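Le bureau partagé, un bien commun qui se règle par écrit

Tribune publiée le 2024-02-18

La généralisation des espaces de travail partagés est le plus souvent présentée comme une question de surface. Les directions immobilières comparent des loyers, des taux d'occupation et des durées de bail. Il est plus rare qu'elles s'interrogent sur les règles qui permettent à des personnes sans lien hiérarchique de disposer des mêmes tables, des mêmes rangements et du même silence.
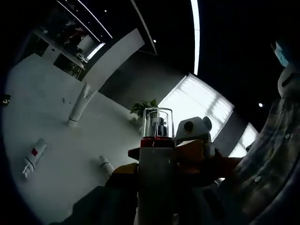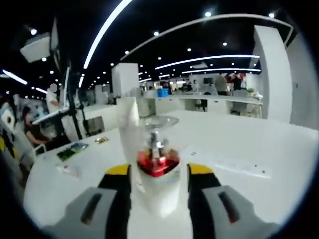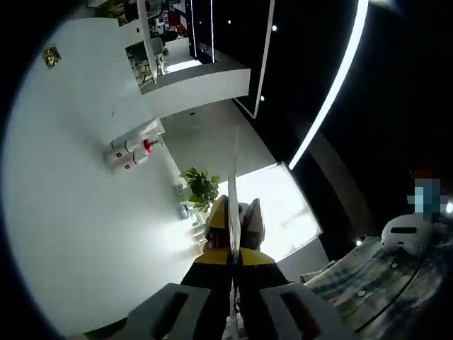
Cette omission a un coût. Lorsqu'aucun texte ne fixe l'usage d'un lieu, celui-ci revient de fait aux occupants les plus anciens ou les plus assurés. Les nouveaux arrivants apprennent par la réprimande qu'une table était réservée, qu'une armoire avait un titulaire ou qu'une conversation téléphonique devait se tenir dans le couloir. Un tel régime peut convenir à une équipe restreinte. Il devient inéquitable dès que l'effectif se renouvelle.

L'immeuble Karmont en offre une illustration utile. À son ouverture, le plateau accueillait 61 postes et trois organisations, dont le bureau d'études Beltent et l'association Brandholm. Le bail précisait avec soin la répartition des charges, l'entretien des ascenseurs et les horaires du gardiennage. Il ne disait rien des surfaces communes, désignées par la seule mention « usage raisonnable ». En deux ans, cette formule a nourri davantage de courriers que l'ensemble des autres clauses du contrat.

On objectera que la courtoisie devrait suffire et qu'un règlement supplémentaire alourdit une vie professionnelle déjà chargée de procédures. L'objection mérite d'être entendue. Les chartes affichées près des machines à café sont souvent rédigées sur un ton qui dessert leur propos, et leur longueur décourage la lecture. Il serait toutefois erroné d'en déduire que toute règle écrite est vaine. Une règle brève, discutée avant son adoption et révisée à date fixe protège d'abord ceux qui n'osent pas demander.

Encore faut-il s'entendre sur son contenu. La première question est celle de la durée. Laisser un travail en place sur une table commune pendant une heure relève de l'usage courant ; l'y laisser jusqu'au lendemain revient à s'attribuer la table. Entre ces deux situations, chaque maison doit tracer sa propre limite et l'énoncer clairement. Le cabinet Sheehan, consulté par les occupants du Karmont, proposait une libération des plans de travail chaque soir, avec dérogation possible sur simple inscription. La mesure a été jugée tatillonne par certains. Elle avait le mérite de rendre visible ce qui, auparavant, se négociait à voix basse.

La deuxième question touche au rangement. Un espace partagé dépourvu de placards suffisants condamne ses occupants au désordre, puis leur en fait grief. Les gestionnaires qui exigent des tables nettes doivent prévoir, à proximité immédiate, de quoi mettre le matériel à l'abri. Il s'agit d'une obligation réciproque, et nous regrettons que les contrats ne la mentionnent presque jamais. Au Karmont, l'ajout de 20 casiers a été demandé dès la première année ; la discussion sur leur financement se poursuit encore.

Reste la question de l'arbitrage. Confier le règlement des différends au bailleur revient à le charger d'une matière qu'il connaît mal. Le confier à l'occupant principal soulève une difficulté plus grave, celui-ci étant fréquemment partie au litige. Nous sommes favorables à une fonction tournante, exercée pour un semestre par chaque organisation, assortie d'un registre que tous peuvent consulter. Le dispositif est modeste, mais il oblige à motiver les décisions et permet aux suivants de s'y référer.

Les pouvoirs publics n'ont pas vocation à légiférer sur l'occupation d'une table. Ils pourraient en revanche, dans les immeubles dont ils sont propriétaires, annexer à chaque bail partagé un règlement type portant sur les durées d'usage, les rangements et la procédure de recours. Les bailleurs privés resteraient libres de s'en inspirer. Une telle annexe tiendrait sur deux pages et devrait être remise à tout nouvel occupant avant la signature, au même titre que l'état des lieux.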